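Tuesday again, second mug of tea, and I'm still thinking about what one of the packers asked me last week: "So am I teaching it, or is it replacing me?" I didn't have a good answer at the time and I've been chewing on it ever since.

For anyone new to the blog, I work at Plaltusura, in a packing building that went up in 1917 and still has the draughts to prove it. We box small electrical bits for shops, 684 orders on our busiest day in March, and since the autumn we've been trying out a system called Collo. You do the job by hand with a gripper, it records how you did it, and later on an arm has a go at copying you. There are 60 of us on the floor and nearly all of us have had a turn by now. 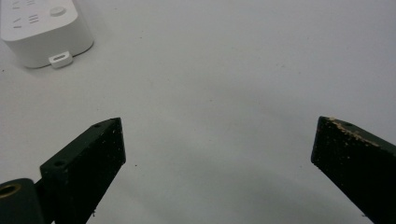
What's changed most for me is how I think about my own hands! I've picked up thousands of things in my life without giving it a moment's thought, and now I catch myself planning how to come at a plug. Two stiff fingers make you slow down. Take a power strip like the white one at the back of the table, with its rounded corners and shiny plastic: I'd grab that any old how at home, but with the gripper I have to decide where to pinch it and how far to open up first. My wrist was sore for the first week (they've since let us swap every half hour, which helped no end).

The money side is murkier. We get a bit extra for recording shifts, and Plirnia, the firm that runs Collo, wants over 500 good recordings before the arm goes anywhere near a real order. Some of the older hands won't touch it and I don't blame them one bit. Others love it, mostly the ones who were sick of taping boxes. I'm somewhere in between. I asked the manager for it in writing that hours won't be cut next year and I got a "we'll see", so I've asked again. More when I hear back.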